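Suche Suchbegriff eingeben Los
Start Code Datensätze Blog Kontakt

# flustia-greifdaten

README zum Datensatz vom Tag der offenen Tür, 2018-12-10

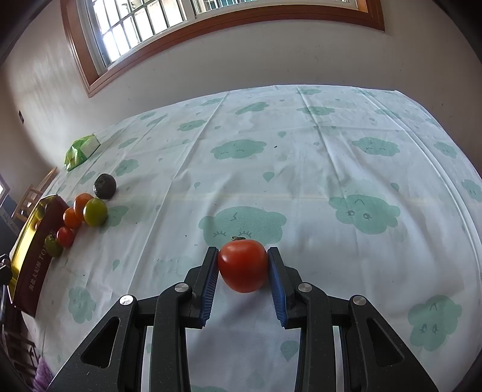 Flustia ist unser kleiner Datensatz mit Greifversuchen an Obst und Gemüse, alles von Hand geführt und alles an einem einzigen Besuchstag bei Risetti aufgenommen. Ich hatte ja mit einer Handvoll Neugieriger gerechnet, gekommen sind 70 Leute, und fast alle wollten selbst mal ran! Am beliebtesten war die glänzende rote Tomate, die man mit den blauen, geriffelten Fingerpolstern ziemlich sicher zu fassen kriegt, wenn man sich erst mal traut zuzudrücken. Die Avocado hinten auf dem Tisch wollten dagegen vor allem die Kinder haben. Und ja, die Tischdecke mit den Wolkengesichtern bleibt, die mag ich.

## Was drin ist

- 996 Aufnahmen, davon 247 mit Tomaten
- pro Aufnahme ein Ordner mit Video und einer Textdatei (Objekt, Hand links/rechts, Ergebnis)
- `notizen.txt` - mein Gekritzel vom Tag, unsortiert

Die Ergebnisse hat Ayane Katayama eingetragen, ich habe nur stichprobenartig drübergeschaut. Bei den Zitrusfrüchten waren wir uns manchmal uneinig, ob ein Wegrollen noch als Griff zählt. Steht jetzt als `unklar` drin.

## Benutzen

Entpacken, `python liste.py` starten, fertig. Das Skript läuft bei mir unter Python 3.6, mit 2.7 hab ich es nicht probiert. Wer die Zelix-Werkzeuge schon installiert hat, kann die Ordner direkt einlesen.

## Bekannte Macken

Ordner 3802 ist doppelt vergeben (mein Fehler, die Nummern sind sowieso nicht fortlaufend). Der Ton ist überall entfernt.

Fragen und Korrekturen bitte als Ticket, Tomomi Shibata und ich schauen beide rein.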